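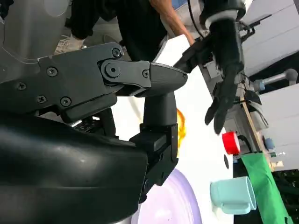 I have been putting off writing up the Plistow tableware because I wanted to live with it for a good while first, and I'm glad I waited, as my opinion has changed more than once since November. My friend Irja Juntunen had the plates before I did and went on about them so much (over tea, mostly) that I gave in and ordered 4, with a few mugs to go with them.

The colour is what I love best. On a screen it looked a bit sugary to me, but at home it is much softer and greyer, and it goes with everything I own, even the old Nemmont jug I can't bring myself to part with.
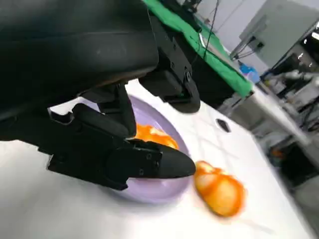
My plates get most of their use between meals, for toast crusts, teabags, a biscuit or two. I had worried that so shallow a dish would send everything skating on to the table, but there is a rim all the way round. Bright orange peel looks lovely against the lavender, I must say, and the rim is raised enough to give you something to push the bits up against. For anything with gravy I'd still reach for a proper bowl.
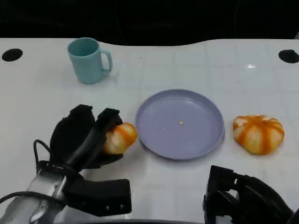 Words: 300 | Reviewed by Ylva Fagerlund

Now, the mugs. I'm fussy about handles, and a rounded loop like the one on the teal mug suits me very well, with room for my fingers even on a stiff morning. The plain straight sides are easy to get a cloth into as well. My one grumble is that a matt finish does seem to hold on to tea marks, so mine get a good soak every so often. I'd buy the plates again tomorrow, and I'm already eyeing up the larger ones for when my sister comes to stay!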